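Section 3: Planning your purchase

Read this section before you place an order with Naltura. It covers hand-held grippers, mounts and spares for home recording sites.

3.1 Work out quantities

1. List the tasks you will record and the rooms you will use.
2. Allow two grippers for each operator.
3. Add one spare set of fingers per gripper.
4. Enter the totals on the Skumodico order sheet.

Note: The Verent mount is sold separately at $39. Prices were current on Jul 22, 2025, and do not include tax. 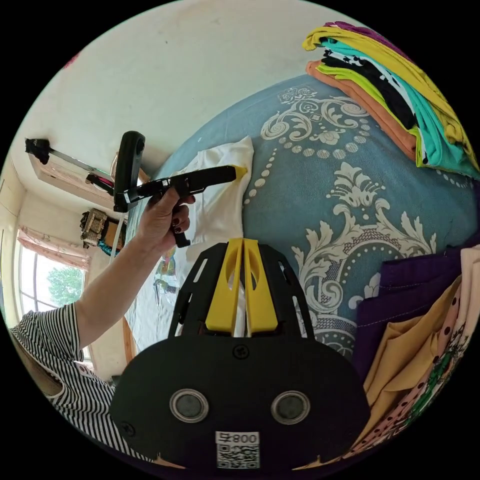 Budget for a two-gripper kit is $2671, plus $202 for the carry case and charger. Laundry work needs more garments than most buyers plan for. A bed with a stack of folded clothes, a second pile and one white garment laid out to work on is a fair guide for a single station. Set aside money for replacements, as fabric wears with repeated handling. Yellow fingers are the standard fit, and other colours are special order.

3.2 Yearly costs

1. Allow $686 per kit for servicing by Uchida.
2. Book servicing before the end of August to keep the current rate.

Caution: Do not order third-party fingers. Damage caused by them is not covered by the warranty.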